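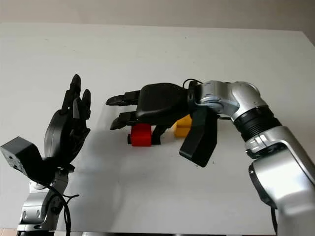
Minutes – Teaching & Demonstration Group

Prolness, small meeting room, 23 Apr 2025

Present: Monique Marty (chair), Brigitta Wieser, Annelies Reisinger, Severin Widmer (notes). Balthasar Plattner on the line from Plarside, dropped out twice.

Apologies: none recieved.

1. Last minutes
Agreed, one fix. Item 3 should say "remote sessions", not "remote lessons". Severin has changed it on the shared drive.

2. Block task – where we are
Annelies reported. Two-arm setup on the white table, demonstrations by remote control only so far. Red block is the one people find hardest. Approach with the hand level and thumb pointing down, then close. New operators come in too low and the thumb meets the table before the fingers are anywhere useful. Left hand parked upright meanwhile, fingers up, and stays there unless the task sheet calls for it.

Brigitta asked if parked means the same pose every time. Supposed to. Annelies has seen it drift between operators, wrist turned a bit more or a bit less. Matters for training, the model will pick it up as if it meant something. Agreed: a saved park pose, called at the start of each run, nobody sets it by eye.
ACTION Annelies

Length of a run. Monique wants a cap. Discussion went on a while. Long runs are mostly dithering, someone hovering over the block making up their mind. Short ones look rushed and the grasp is sloppy. Settled on 20 seconds for single block, no cap yet for anything with more than one.

3. By hand or by remote
Carried over from last time. Balthasar has tried guiding the arm by hand at Plarside, motors slack, person holds the forearm and walks it through. Quick to learn, he says, and paths come out smoother. Downsides – fingers can't be guided that way, you run out of hands, and the person's sleeve ends up in the recording.

Annelies: remote is slower to learn but the fingers come with it. Also the operator sees only what the robot sees, so no cheating with a view the model won't get.

Brigitta not convinced by the no cheating point, half the operators stand up and look over the screen. Monique said then lower the chairs or move the screen. Left with Annelies.

Compromise for now: by hand for the reach, remote for the grasp, on the simple tasks only. Joining the two halves is the awkward bit. Severin to ask Kofler if the logging tool can stitch them without resampling.
ACTION Severin

4. Three cubes
Green, yellow, red. Green and yellow close together at the back, red nearer with a gap. Point of the exercise is fingertip contact with one cube without disturbing its neighbour. Operators should come in from the side with the long finger, slow, and stop short before touching.
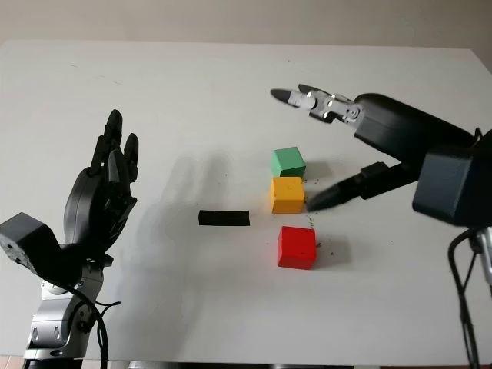

Balthasar thought we were asking for too much there, and that an operator with no sense of touch in the glove can't tell near from touching, so whatever gets recorded is partly guesswork and we shouldn't grade it as though it wasn't. Would sooner have six good runs from someone who has practised than a folder full from whoever is free.

Monique took the point but the funding plan says several operators. Brigitta suggested practice runs that are logged but marked as practice and kept out of training. Agreed. Four practice runs each before anything counts. Balthasar happy enough, line then dropped.

Annelies asked whether failed attempts get kept. Yes, keep, label as failed, no trimming. A slip followed by a recovery is the most useful thing we have and people keep deleting them out of embarassment.

5. Labels
Still a mess. Same move called "pinch", "grab" and "pick" depending who typed it. Severin has a draft list. Monique wants it on one page. "Push" and "nudge" to be merged, Brigitta against, outvoted. She asked for that to be minuted.

6. Protden
Protden want to see a live demonstration before they commit to the next stage. November looks possible. Monique would rather show the teaching part than a polished run – sit one of their people at the controls, let them have a go, then replay it. Brigitta worried about someone driving one arm into the other. Speed limit on for visitors, and one of us at the stop button the whole time.
ACTION Brigitta – speed settings, written down this time

Task for the visit not fixed. Red block is the favourite, cubes as a spare.

7. AOB
Table surface needs a wipe before sessions, bits all over it. Goes on the start-up sheet.
Cable on the left arm – Annelies asked for a clip, it loops out further than she likes. Severin to order.
Booking sheet: please put your name in, not just "robot".

Next meeting to be fixed by email. Balthasar will try to come in person.

S.W.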